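Version du 19/05/24, relue par Xiaoqing Liang. Remplace les feuilles volantes rangées dans le classeur du club.

## 4. Mise en route des pinces à main

Cette section concerne les membres du club de robotique Omstead qui préparent une séance d'enregistrement avec les pinces à main. Elle suppose que le logiciel Tromier est déjà installé sur le portable du binôme (section 2) et que les batteries sont chargées (section 3).

Les séances se font à deux : un opérateur par pince, ou bien un opérateur avec les deux pinces et un second membre au portable. Pour les exercices de la coupe de Clarnwood, c'est la seconde formule qui est retenue. Le règlement interne demande 9 séquences valides par exercice et par binôme.

### 4.1 Avant d'allumer

1. Sortez les deux pinces de leur caisse en les tenant par la poignée. Ne les soulevez jamais par le cube.
2. Posez-les à plat sur le plan de travail, doigts tournés vers le centre.
3. Vérifiez que les tampons collés sur les doigts ne se décollent pas. Un tampon abîmé se remplace tout de suite, voir 4.5.
4. Ouvrez et fermez chaque pince à la main, lentement, sur toute la course. Le mouvement doit être régulier, sans point dur.
5. Passez un chiffon sec sur les faces imprimées du cube. Pas d'alcool : l'encre part.
6. Contrôlez les vis du support avec la clé de 3. Elles doivent être serrées, sans forcer.

> **Attention –** Le câble sort par la base de la pince et pend librement. Gardez-le hors du passage et ne marchez pas dessus. La plupart des réparations d'octobre venaient d'un connecteur arraché.

### 4.2 Branchement et démarrage

1. Reliez la pince gauche au port marqué G du boîtier Ntuli, puis la pince droite au port marqué D. L'ordre compte, le logiciel numérote les pinces à mesure qu'il les détecte.
2. Allumez le boîtier. Le voyant clignote orange, puis passe au vert fixe.
3. Lancez Tromier et ouvrez l'onglet *Séance*.
4. Saisissez le nom du binôme, le numéro de l'exercice et la lettre du poste de travail.
5. Attendez que les deux vignettes vidéo s'affichent. Si l'une reste noire, débranchez le câble correspondant, comptez jusqu'à cinq et rebranchez.

Remarque : le boîtier garde en mémoire la dernière configuration utilisée. Si le groupe précédent travaillait avec une seule pince, cochez de nouveau *Deux pinces* avant de continuer.

### 4.3 Repérage des marqueurs

Le cube placé au sommet de chaque pince porte des motifs carrés noirs sur fond blanc. Le logiciel s'en sert pour calculer la position d'une pince à partir des images de l'autre. Il faut donc qu'au moins une face soit lisible dès le début de la séquence.

1. Prenez une pince dans chaque main, debout, face au plan de travail.
2. Tenez la pince gauche à la verticale, cube en haut, dans le champ de la caméra de la pince droite.
3. Inclinez légèrement le cube vers cette caméra.
4. Restez immobile jusqu'au bip. Un contour vert apparaît autour du motif à l'écran.
5. Recommencez en inversant les rôles.

L'objectif est très large et prend aussi ce qui entoure le poste. Cela ne gêne pas le calcul. Les reflets posent davantage de problèmes : une façade brillante ou un tube fluorescent en plein axe peuvent faire perdre le motif pendant quelques images.

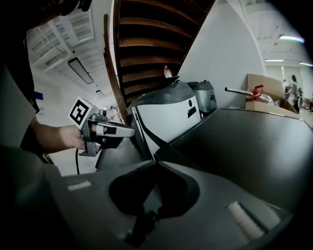

Une fois les deux contours validés, ne reposez plus les pinces avant la fin du calibrage. Si vous devez absolument les lâcher, annulez avec la touche Échap et reprenez au point 1.

Si le contour clignote ou disparaît :

- rapprochez les deux pinces de la largeur d'une main ;
- vérifiez que vos doigts ne recouvrent pas un coin du motif ;
- tournez-vous d'un quart de tour par rapport aux luminaires ;
- en dernier recours, baissez le temps de pose dans *Réglages > Caméra*, un cran à la fois.

> **Attention –** Le champ large englobe les personnes qui passent au fond de la salle. Prévenez les autres groupes avant de lancer un enregistrement, et supprimez la séquence si quelqu'un le demande.

### 4.4 Calibrage de l'ouverture

1. Fermez complètement la pince gauche et appuyez sur *Zéro*.
2. Ouvrez-la en grand et appuyez sur *Max*.
3. Faites de même avec la pince droite.
4. Lisez les deux valeurs dans le bandeau du bas. La valeur *Max* doit être inférieure à 4 000. Au-delà, le capteur est mal lu et il faut reprendre au point 1.
5. Notez les valeurs dans le cahier du poste.

À titre de repère, Volodymyr Kuzmenko a relevé 1 192 sur la pince gauche du poste B après changement du ressort. Les autres pinces n'ont pas encore de valeur de référence, merci de les inscrire au fur et à mesure.

Ne serrez aucun objet dur pendant cette étape. Les doigts sont en métal et seuls les tampons amortissent le contact.

### 4.5 Remplacement d'un tampon

Matériel : un tampon neuf, une spatule en plastique, un chiffon, de l'alcool isopropylique (pour le doigt uniquement, jamais pour le cube).

1. Éteignez le boîtier et débranchez la pince.
2. Décollez l'ancien tampon avec la spatule, en partant du bout du doigt.
3. Nettoyez la surface et laissez sécher.
4. Posez le tampon neuf, bord aligné sur celui du doigt, et pressez pendant une minute.
5. Refaites le calibrage 4.4. L'épaisseur change d'un lot à l'autre et l'ancien zéro n'est plus bon.

### 4.6 Fin de séance

1. Arrêtez l'enregistrement dans Tromier **avant** d'éteindre le boîtier. Dans l'autre sens, la dernière séquence est perdue.
2. Copiez le dossier de séance sur le disque du club.
3. Débranchez les câbles en tirant sur la fiche et enroulez-les sans les plier.
4. Rangez les pinces dans la caisse, cubes vers le haut, mousse entre les deux.
5. Signalez tout défaut dans le cahier, avec la lettre du poste et le côté de la pince.

Le tri des séquences est décrit à la section 5.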